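Natnael Gebremichael started with one shelf of soap dishes in the back of his sister's hardware shop. Olholm, the bathroom goods shop he now runs, carries 391 separate items, and he says most of them still come down to the same problem of where the water goes.

"People come in and ask for something nice for the sink," he says. "I ask them what their soap looks like at the moment. Nearly always it's sitting in a puddle. It has gone to jelly underneath and they are throwing half of it away."

He prefers dishes made in two parts, with a slotted insert on top and a tray beneath it. The insert holds the bar up and the tray catches the drips. The solid kind with a few ridges in the bottom still sells, mainly because it is cheap, but he has stopped ordering the smallest size.

"A ridge isn't enough. After 2 or 3 washes the water is up to the top of it. With slots, it drops through. You lift the insert out, tip the tray, rinse it and put it back. That takes 30 seconds and you do it when you clean the basin."

I asked whether plastic was a hard sell now. He said it had been for a while, and that he had stocked a wooden range called Tufa for customers who wanted something else. Several came back with black marks along the joints. He still keeps it, but he tells people to let it dry out between uses.

"I'm not against wood. I have a wooden table at home. But a soap dish is wet all day, and plastic puts up with that." 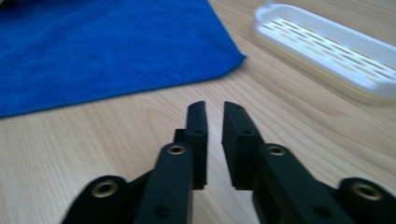 Towels take up the other half of the shop. Gebremichael sells cotton for baths and microfibre for hands and for wiping down, and he is strict about how the second sort should be washed. Fabric softener is the main mistake. It coats the fibres, he says, and the towel starts pushing water about instead of taking it up.

"Someone brought me a Nuvell cloth and said it was faulty. I asked about the softener. She washed it again without any, and it was fine." He also advises keeping microfibre away from cotton in the machine, as it picks up all the lint. Colours go in together for the first few washes - blues with blues - and nothing goes on a hot radiator.

His own bathroom in Flunmont is small, with no window. There is one dish, one hand towel on a rail and a spare folded in the cupboard. He changes the towel every other day and hangs it out flat, as a bunched towel on a hook stays damp in the folds.

The shop moves to a larger unit in October. He plans to put in a working basin so that customers can try the dishes with real soap and real water before they buy.

"You can't tell anything from a dry one on a shelf," he says. "I want them to wash their hands, put the soap down and look underneath."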